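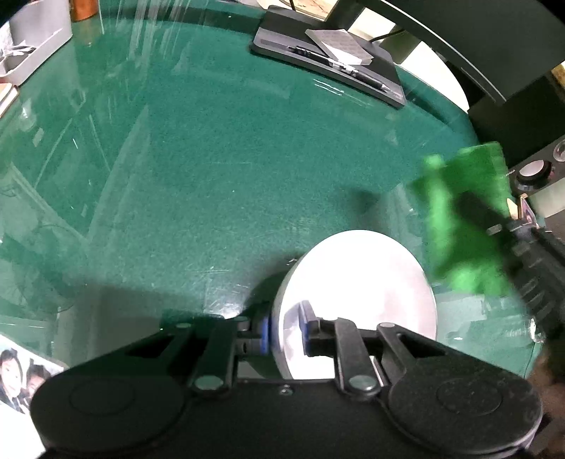

Puvside Workshop / Tables and Interiors Group / Notebook

October, after lunch

Round table, first proper look. I love this thing! Dark green top with a felty look to it, clear sheet over that, and a good big circle of it. Farah Oei wants it for the reading corner at Dunbridge and I'm now completely on her side.

The clear top has had a life. Fine scratches and scuffs, worst toward one side and through the middle, and they only really show where the light streaks across. Look straight down and the green comes through beautifully. I can't tell yet if it's glass or plastic. Danang says glass, Qistina says plastic, and the tap test got us one vote each way, so I'll check it at the rim once the desk stuff is off.

Crockery question: white plates on this green look terrific. The round one with the smooth rim is so bright against it that I'd happily stop looking at samples right now. It's glossy too, so it picks up reflections the way the tabletop does, and the two together are livelier than I expected (in a good way). Kurniawati was worried the white would be too stark. I'd still like her to see it in evening light before we settle, but wow.

Still to shift before we can do anything with the surface: monitor and its stand, the pen and the little grey thing that live on the stand, the grey organizer tray with the loose white papers or tissues in it, the stack next to the tray. Please keep that stack in order, Syahrul has it sorted for the Torna job.

Polish: 2 kinds on the shelf. Try both on a patch near the edge, around 10 minutes each, soft cloth only. NOT the gritty one until we know what the top is made of.

Also need to find out if the clear sheet lifts off. If it does I want to brush the green underneath, and Ngui has the right soft brush, lent out since the last job.

Qistina is measuring the doorway at Dunbridge. Diameter of the top goes here when I have it: ____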